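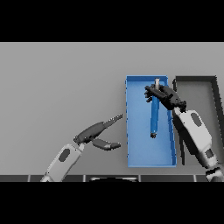 In the club's simulator, the right hand grips a long blue tool inside the blue tray while the two-finger gripper on the left stays open.

The Ornley robotics club meets on Sunday at 2 in a room above the public library, and most of the afternoon goes by without a motor turning. The members work at laptops. Their project this year is called Tak, and it exists almost entirely in software.

Tak is a pair of simulated arms at a gray table. One arm has a gripper with two jaws. The other has a hand with jointed fingers. The job is to pick a tool out of one tray and put it in the tray next to it. The club plans to enter it in the student division of the Zinedska, a regional contest where teams submit a control program and the judges run it on trays laid out in ways the teams have not seen.

Chunhua Fang, a high school junior, wrote most of the code for the hand. She started in February with a version that closed all the fingers at once.

"It would pinch the tool and shoot it across the table," she said. "So now the fingers close one after another, and it checks for contact each time."

The club ran that version 1392 times over a single week. It finished the move in 611 of them. Fang keeps the failures in a shared folder sorted by type, and the biggest group is labeled "let go early." The second biggest is "hit the wall," meaning the side of a tray.

The two-finger gripper is the work of a smaller group, mostly freshmen. Their program, Ekis, decides which arm should reach for an object. For a long, thin tool it usually picks the hand. There has been some argument about whether the gripper could do the same job faster, and the freshmen want a week of runs to find out.

Contest rules allow more than 1000 practice runs on the organizers' server, and the club has not used any of them yet. Fang wants the early releases fixed first. She was changing the contact check again when the library closed for the day.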